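3.2 开放式格架的占用方式

本节讨论八户住户家中开放式格架的使用情况。格架指没有门扇、由横竖隔板分成若干方格的落地或靠墙储物家具，带抽屉的书柜和挂墙搁板不计入。访问均安排在五月，每户由同一名研究者记录，入户前请住户不要专门整理。图3取自Kiltside片区的一户，该户编号为K6，白色格架靠近砖面。

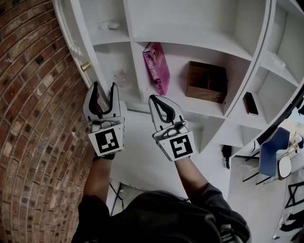
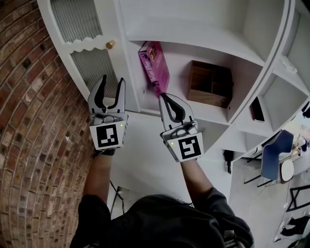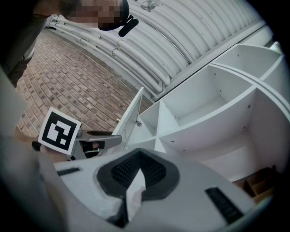 图3 K6户的白色格架。(a)格内有粉色玻璃罐、洋红色纸盒与带分隔的木盒；(b)洋红色纸盒与木盒同处一层，上方左侧可见白色柜门；(c)近处所见格架内壁，板面有螺丝孔和偏心件孔。图中(a)至(c)按自上而下排列，不代表先后次序。

3.2.1 记录单位与编码

本研究以“格”为记录单位。一格之内放有任何独立物件即记为占用；物件若跨越两格，记入其重心所在的一格。固定在隔板上的挂钩、灯带和贴纸不作物件计算，悬挂在格架下方的包袋另列一项，称为“架下物”。格架顶面也另行记录，原因在第5节说明：多数住户把顶面当作桌面使用，其更换频率与格内差别很大，合并统计会掩盖格内的情况。

物件分类沿用Angelica Saludo提出的六类框架，即容器、文本与印刷品、电子设备、织物、陈设和杂件。该框架原先用于门厅家具，我们做了两处改动。一是把“容器”再分为封闭容器和开口容器，后者包括没有盖子的盒、篮、罐以及开口朝外摆放的木盒。二是取消原框架中的“待处理物”，因为入户时很难凭外观判断一件东西是否在等待处理，而住户的回答又常常前后不一。凡是编码员不能确认用途的小件，一律归入杂件，不根据外形猜测。图3(a)中左上方格里的白色小物即按此处理。

八户合计登记物件超过100件，其中81件在格内，其余位于顶面或属于架下物。两名编码员各自独立完成分类，分歧集中在开口容器与陈设之间。一只玻璃罐摆在格中，里面是否盛有东西有时从外面看不清楚，编码员一人倾向于按容器计，另一人倾向于按陈设计。最后商定以形制为准，凡有内腔且可取用者归入容器，不论当时装没装东西。按照这一规则，图3(a)中的粉色罐子记为容器。

3.2.2 直立、倚靠与平放

格架的单格深度通常大于常见纸盒的厚度，因此薄而高的盒子放进格内以后，前后会留出空当。住户对此有三种处理：把盒子直立并用别的物件挤住；让盒子向后倚在背板或墙面上；或者把盒子放平，在上面再叠东西。图3(a)和图3(b)中的洋红色纸盒属于第二种。盒面有深色文字和图案，盒子所占宽度不大，倚靠之后仍可看见印刷面。

倚靠摆放在各户都有出现，多见于包装盒和硬面册子。被问到为什么不放平时，住户的回答大体一致：放平以后看不到是什么。一位住户说，她家的格架上“站着的都是还要用的，躺着的就忘了”。我们没有条件检验这句话，不过在访谈中，住户确实更容易说出直立或倚靠物件的名称，对叠放在下面的物件则往往要翻看之后才能回答。

倚靠也有代价。斜放的盒子下缘前伸，占去格底靠外的位置，使得这一格很难再放进同样高度的东西。住户如果仍要使用剩余空间，一般只放低矮的小件。K6的住户提到，她习惯让每样较大的东西“自己占一格”，宁可多空几格，也不愿意把两件东西塞在一起。这种做法在空间利用上并不经济，但取放时不必挪动其他物件。

3.2.3 格中之格

木盒是本研究中值得单独讨论的一类。图3(a)与图3(b)所示的木盒内部带有分隔，图3(a)中开口朝外，相当于在一个大格里又隔出若干小格。对Kirex一类大方格的产品而言，单格尺寸是按书籍和文件盒考虑的，钥匙、电池、发圈、票据等小件放进去容易散开，找起来要把手伸到格底摸索。带分隔的盒子把小件的活动范围限定下来，住户整理时也可以把整只盒子取出，放到桌上分拣完再送回。

各户使用分隔盒的方式不同。有的户将它横放，开口向上，像一只没有盖的抽屉；有的户将它竖起，开口向外，当作小型陈列架。横放时容量较大，但盒子必须低于视线才看得见里面；竖放时从正面可以直接看到各小格，能放的东西却受到限制，圆的和细长的容易滚出。我们原先预计竖放多见于高处的方格，横放多见于低处，记录结果支持前一半，后一半不明显。低处方格中也有竖放的盒子，住户解释说蹲下来平视时反而方便。

需要说明的是，分隔盒不一定是为格架购置的。Mangubat的三户受访者使用的都是旧物，有茶叶包装、餐具盒和从旧书桌上拆下的文具格。尺寸与方格并不匹配，左右常有一段空隙，这段空隙后来又成为插放信封和说明书的地方。

3.2.4 手边小件

电子设备在格内物件中所占比例不高，位置却相当固定。手机、遥控器、耳机盒等多放在手臂自然伸出即可触及的高度，而且靠近格架的开口一侧。图3(b)中，一部黑色手机斜靠在较低一格的壁板上；在图3(a)中，这一带也可见到形似手机或遥控器的黑色小型设备。

此类物件的停留时间短，一天之内可能多次进出，因此单次入户只能得到某一时刻的状态。我们在访谈中请住户回忆前一个晚上同一格里放了什么，多数人答不上来。与之相对，问到玻璃罐、相框一类陈设时，回答既快又肯定。我们据此把电子设备的记录仅用于描述位置，不用于推断归属或使用频率。

架下物也有类似问题。图3(a)中格架最低一层可见隔板的下方垂有一件黑色的包或带子。包袋挂在架下，既不占格，也不落地，住户多将其视为临时位置。Kovness的一户在架下加装了横杆，专门用来挂购物袋，此种情况在本研究中仅此一例。

3.2.5 空格

空格是否属于整理的结果，单凭外观无法判断。图3(c)中右下方较大的一格内壁裸露，可以看到光滑的白色板面，格架内侧还分布着深色的螺丝孔和偏心件孔。这些孔位是板式家具的常见构造，住户对它们的态度差别很大。有两户用同色贴片遮盖，理由是积灰；其余各户没有处理，其中一户还把孔位当作刻度，用来估计书立应放到哪里。

我们把住户对空格的说法归为几种。一种是预留，即已经想好放什么，只是东西还没有买或没有搬来。一种是退出，原来的物件被移走之后没有补上。还有一种没有明确打算，住户只是觉得空着比较清爽。K6的住户把自家的空格归入最后一种，并表示每逢周五收拾屋子时会把散在桌面上的东西先放进空格，再逐件归位。也就是说，空格在整理过程中承担了周转的作用，收拾完毕后重新变空。

这一用法对编码提出了要求。若入户时间恰在整理中途，占用率会偏高，而且占用物多为杂件，与平日情况不符。因此我们在每份记录表上增加一栏，由住户自行填写最近一次收拾格架是在什么时候，凡填写为当天的，该户的占用率只作参考。

3.2.6 与周围墙面和柜体的关系

格架旁边的固定构件会影响靠边一列方格的使用。图3(a)和图3(b)左侧均为砖墙，图3(b)左上方的白色柜门镶有两块棱纹磨砂玻璃，并配有圆形黄铜拉手。柜门若向格架一侧开启，紧邻的方格在开门时会被挡住；若向另一侧开启，则不受影响。访谈中有四户谈到门扇与格架互相妨碍，他们的应对方式都是把不常用的东西换到受遮挡的一列，没有人为此移动家具。

墙面材质的影响较小。砖面凹凸不平，格架很难与之完全贴合，缝隙中容易落入纸片和笔。受访者中只有靠砖墙摆放格架的住户提到此事，靠抹灰墙摆放的住户没有提及。由于前者户数太少，这里仅作记录，下一节的比较不包括墙面因素。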